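Marking Out the Floor: Working Rules for Mobile Robots That Carry Parts

Floor tape is the cheapest item in a mobile handling cell and usually the last one to be specified. At Graseo, where robots move molded plastic parts among wheeled shelving and carts, it now has its own section in the site manual. The section was rewritten in November after an internal review of 2,780 logged part moves.

The review was led by Hok-lam Chiang, who maintains the site's handling rules. It listed 81 interventions in which an operator had to stop or redirect a robot. The largest group involved carts standing outside their assigned positions. The second involved parts that extended past the stored outline of the robot.

Chiang's first rule concerns the meaning of a mark. A yellow square on the floor is a position for a cart or a rack. It is not a safety boundary, and it gives no one permission to stand inside it while a robot is moving. Earlier layouts used the same yellow for both purposes, and new staff read them both ways.
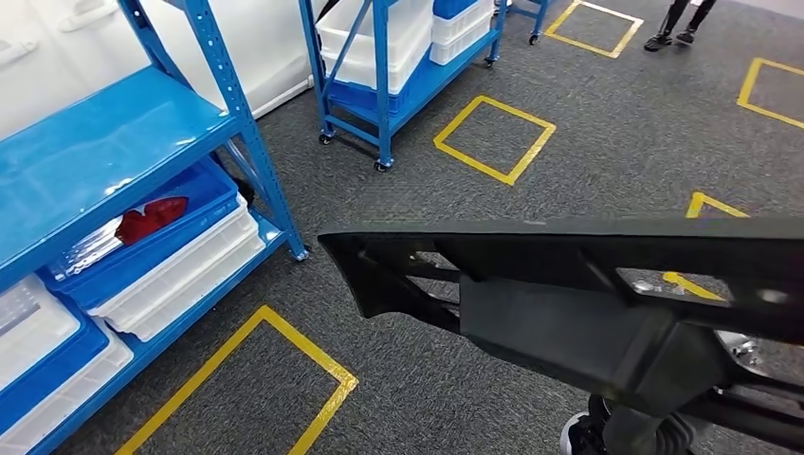
The second rule covers the carried part. A gripper holding a long molding changes the space the machine needs, so the protective field must be set for the robot and its load together. Graseo stores one outline per part family and adds 200 millimeters on every side. If the part code is missing, the robot may hold its position but may not travel.

Wheeled storage gets a rule of its own. Casters are locked before a cart is released to the robot, and the release is entered by the person who parked it. A cart that has been bumped counts as unreleased, even if it still looks square to its mark. Bins are stacked no higher than 2 to a position on any shelf the arm will reach into.

People on the floor are handled by procedure as well as by sensing. Anyone walking with the robot stays behind the load side and keeps a stop control in hand. Observers remain at the edge of the area. Closed shoes are required, and conversation with the operator waits until the arm has come to rest.

Wysocka, which adopted a similar manual, checks its tape at the start of each shift and replaces any strip with a lifted corner. Jomwood checks monthly and records the result by zone. Chiang prefers the shift check on carpet, where edges lift sooner than on sealed concrete.

The next revision will deal with handover between sites. Lutex ships carts with a wider wheelbase, and the present squares do not fit them. Until new marks are laid, those carts are unloaded by hand at the dock.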